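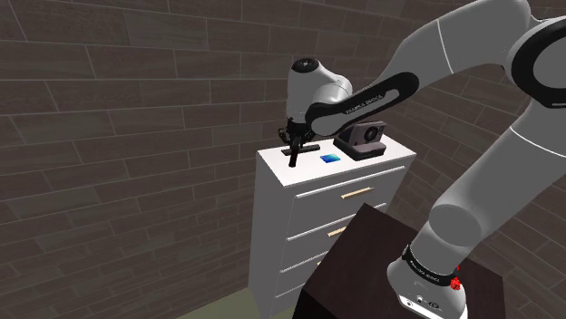

Plunance: my pile of apartment listings, cleaned up

Hi! Plunance is a table of furnished apartment listings that I've been collecting, retyping and fussing over for longer than I'd like to admit. It started because I was hunting for a place in Grikberg and got annoyed that one site counts a sofa bed as a bedroom and the next one doesn't. So I made a spreadsheet, the spreadsheet got big, and now it lives in this folder.

What's in here

There are 3,789 listings in listings.csv, one per row. Each row has the rent, the deposit, the floor, the part of town, the number of rooms, and a free text column called comes_with where I kept whatever the landlord wrote about the furniture. I left the spelling alone in that column (my favorite is "chester drawers", which shows up more than once).

The second file, areas.csv, is short. It maps the neighborhood names people use in ads to the ones on the city map, and those two don't agree nearly as often as you'd hope. Solanki in particular gets stretched like taffy. If an ad said Solanki but the street was way across the river, I put the real area in area_fixed and kept the original in area_ad, so you can use either one.

How I got the rows

All by hand, from public ads. I copied the text, took out names, phone numbers and exact addresses, and kept the street only long enough to fill in area_fixed. The ads are in three languages and I read two of them well. Nilton Villca went over the third for me and fixed a whole bunch of my guesses, for which I owe him many dinners!

Things that will trip you up

Rent is monthly, in local currency, as a plain number. An empty rent cell means the ad said "ask", and please don't fill those with zero (I did that once and my averages looked amazing).

165 rows have heat_included set to "maybe". The ad really was that vague. I drop them when I look at winter costs, you do you.

Rows from December are a bit odd, because a lot of short holiday lets sneak in then. Filter on min_stay if you only want regular leases.

The room count doesn't include kitchens or bathrooms. Studios are 1. There are 8 listings with more rooms than I believe, and I've marked those with a 1 in the suspicious column and otherwise left them be.

Loading it

It's plain CSV, UTF-8, commas, with quotes around the text columns. Anything should open it. If your spreadsheet program turns the floor column into dates (mine did, "2-3" became the second or third of something), import that column as text.

What I wouldn't use it for

Setting anybody's rent, for one. These are asking prices and I have no idea what people ended up paying. Cheap rooms that get passed between friends never make it into an ad, so they're missing too.

Changes

Version 5 merges in the listings I'd been keeping under the name Fukico, which was the same thing in a different folder with slightly different column names. If you have old scripts, furnished_y is now furnished, and zone is now area_ad.

Using it and fixing it

Use it for whatever you like, a mention is nice. If you spot a wrong row, open an issue with the row number and what it should say. I'm slow in the mornings and pretty quick after 9 p.m.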